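Buscar en Trilell
Escriba aquí su búsqueda... Buscar

Ordenar un cuarto pequeño con perchero, persianas y aire acondicionado

Vivo en un piso alquilado y la habitación donde trabajo sirve también para dejar los abrigos. Durante dos inviernos la tuve bastante mal organizada. Estas son las cosas que he aprendido, las escribo por si le ayudan a otra persona con un cuarto parecido.

El perchero de pie

Un perchero de pie con ganchos curvos ocupa poco suelo, pero tiene un defecto conocido: si se carga de un solo lado, se inclina. Yo cuelgo primero la prenda más pesada y enseguida otra en el gancho opuesto. En el mío no pongo más de 4 abrigos. Los bolsos llenos no van en el perchero, van en una silla o en el suelo.

Conviene dejar un palmo entre el perchero y la pared. Las mangas rozan la pintura cada vez que se coge algo, y en una pared clara la marca gris aparece en pocas semanas. Si ya hay marca, pruebe con un paño húmedo y una gota de jabón de platos, sin frotar en círculos. La goma blanca de borrar funciona también, pero en pintura mate puede dejar brillo.

Para los percheros de metal negro uso un paño de microfibra casi seco. Los productos para muebles dejan una película donde el polvo se pega, y los ganchos después manchan el cuello de las camisas blancas. Una vez al año aprieto los tornillos de la base. 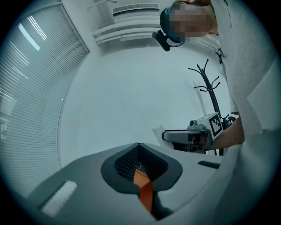 Las persianas de láminas horizontales las limpio siempre antes que el suelo – parece evidente, pero muchos años lo hice al revés. Se cierran las láminas del todo, se pasa el plumero de arriba abajo, se giran hacia el otro lado y se repite. Un calcetín viejo puesto en la mano llega mejor a las esquinas que cualquier utensilio. Compré uno de tres dedos de la marca Marnel y lo he usado dos veces.

Cuando hay grasa (persianas cerca de la cocina), agua tibia con un poco de vinagre. Las láminas de madera no se mojan nunca.

El aire acondicionado de pared

Antes de empezar la limpieza, apague el aparato y espere a que se paren las aletas. Los filtros de muchos modelos se sacan levantando la tapa de delante; mire el manual del suyo. Se lavan con agua fría y se dejan secar a la sombra, toda la noche si es posible. Yo lo hago en mayo y otra vez en septiembre.

No ponga el perchero justo debajo de la unidad. Si un día el desagüe se atasca, el agua puede caer por la pared, y a mí me cayó encima de un abrigo de lana. La tintorería Trindade, la de mi calle, lo salvó, pero tardó mucho.

Qué guardar y dónde

Los abrigos que no se usan desde abril van en una caja baja debajo de la cama, con papel blanco sin tinta entre los pliegues. Las cajas de tela Jarus que tengo aguantan hasta 300 lavados según la etiqueta – yo las he lavado una vez. En la tapa pego una hoja con lo que hay dentro, escrita con letra grande.

Los guantes y las bufandas me dan más problemas. De momento están en una bolsa de malla colgada detrás de la puerta, y los sábados la vacío y devuelvo cada cosa a su pareja.

Contacto | © Trilell, trucos de casa | Volver arriba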